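Boltbridge motion planner, version 2
Reviewed by Linnea Wikström

I ran 179 simulated reaches with the two-arm model. Setup took roughly 30 minutes.
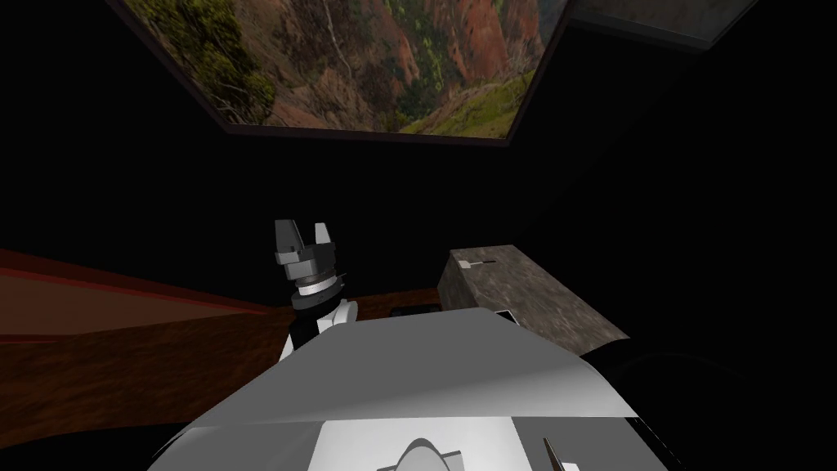
Planning is quick and the paths are smooth. The collision checker is too careful near the torso - it turned down reaches I know are fine. The log viewer is good. 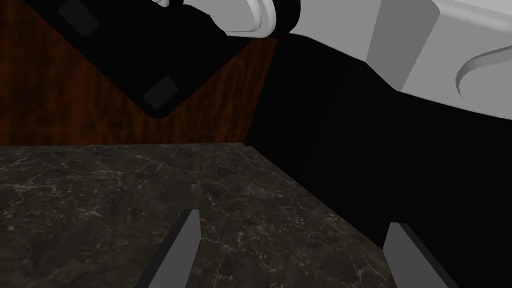

Gripper open over the marble tabletop.

Worth having if you already work in simulation. The manual needs work.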